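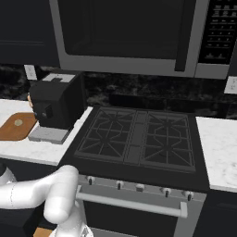
4.2 Passing drills and decision time in the pocket

Fig. 3. Kitchen model, rendered view: microwave above a black gas range.

Section 4.1 dealt with throwing accuracy on its own. We turn now to when the ball leaves the hand. Quarterbacks at the two clubs, Drarnska and Ulon, were timed from snap to release on every pass play in which the pocket held for at least 2 seconds. Plays ending in a sack were left out, as were spikes and screen passes. That left 774 throws over the season. Filming was from the end zone only, the sideline angle at Ulon being too low to see the snap cleanly.

Release time was coded by hand. Two coders, same clips, seperate rooms. Where they disagreed by more than 3 video frames the clip went back for a second look, and if they still disagreed the later time was kept. A blunt rule but easy to apply. We did not average.

Coverage was sorted into man, zone and "mixed". The last of these is a weak category and we know it. Several plays that began as zone broke down once the receiver crossed the hash marks, and the coders had no firm rule for when a zone stops being a zone. Cantero, the league's own charting scheme, has the same trouble and puts such plays under zone. We kept them apart.

Against man coverage, passers at both clubs let the ball go sooner on short routes and later on deep ones. No surprise there. Against zone the gap between short and deep was smaller, chiefly through slower short throws. The passer waits for the receiver to settle between defenders. Coaches at both clubs described the same thing to us in interviews before the data were in (see section 3).

Down mattered less than expected. On third down with long yardage we had thought release would be later across the board, and at Drarnska it was. At Ulon it was not. The Ulon playbook calls a good many quick throws short of the marker on third and long, trusting the runner after the catch, so the comparison is partly one of play calling and should not be read as a difference in nerve or skill.

Weather: wind was noted at kick-off only. Not at the time of each throw. Two of the Ulon home games were played in strong gusts and we ran the figures with and without them. The pattern for man coverage held both ways. The zone result got weaker without them, though the direction was the same.

The Grememley drill, used by both clubs in pre-season, asks the passer to read three receivers in a fixed order while a coach calls the rush aloud. We had hoped drill scores would track release time in games. They did so only loosely, and only for the first-choice passers; the back-ups threw too few balls to say anything. Of the 24 drill sessions on record, a handful at Drarnska were cut short, and these are kept in with a flag in the data file.

One further point on the offensive line. Both clubs changed their left tackle during the season, Drarnska through injury and Ulon by choice. Release times before and after the change are given in the appendix. We do not test them, the opponents in the two halves of the season being to different in strength for a fair comparison. Completion rate by release time is taken up in section 4.3.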